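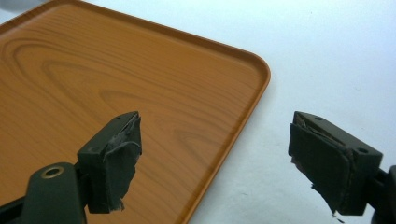
**How do I clean a wood-look serving tray without ruining the finish?**

Asked by Leonor Coelho, 5/31/24

I have one of those big rectangular serving trays with the orangey-brown wood-grain look, rounded corners, little raised edge all the way round. It isn't real wood, the grain is printed on. I got it in January from a shop called Matos and it has been on the table pretty much every day since, because it turns out coffee in front of the TV is my whole personality now.

Two problems. There's a slightly sticky feel along the inside of the rim that comes back after I wipe it, and the flat part has a haze I can only feel or see when the light is low. Dish soap helps for a day, maybe. My sister swears by furniture polish (the Grerna one in the yellow bottle) but I'm nervous about putting that on something food sits on. Also – can it go in the dishwasher? The sticker on the back just says item 703 and nothing useful.

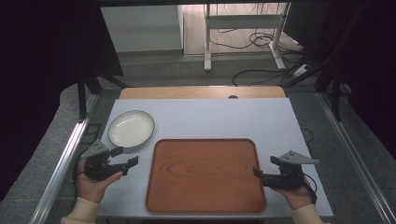
*The tray, with the white plate I normally use on it.*

---

**Trascombe** · accepted answer

Skip the polish! It's made for furniture, and on a printed surface it mostly sits on top and grabs dust. If your sister has already been at it, that could well be your haze.

What I do with mine:

1. Warm water with a small squirt of dish soap, soft cloth, whole tray including the underside.
2. For the rim, make a paste of baking soda and water and work it along the corner with an old soft toothbrush. Go easy – you don't want to scrub the pattern.
3. Rinse the cloth really well and go over everything 2 or 3 times with plain water.
4. Dry it right away with a dish towel.

Step 3 is where I always went wrong. I used to leave a film of soap behind and then wonder why it felt tacky the next morning. No dishwasher unless the maker says it's OK. I lost a tray that way, the surface bubbled up near one handle and that was that.

---

**nellivus**

Agree with the above, but try white vinegar for the haze, half and half with water. Wipe, rinse, dry. Smells for ten minutes. Don't mix it in with the baking soda, they just cancel each other out and you get a fizzy puddle.

If it's still cloudy after that it may be tiny scratches from plates sliding around, and you can't clean those off. I put a thin cotton placemat on mine.

---

**grandma_of_2**

I just use baby wipes on mine. Fine so far.

---

**Leonor Coelho** · comment

Thank you all! Going to do the toothbrush thing tonight. And yes, there may have been some polish involved already, I've asked her and she's being vague.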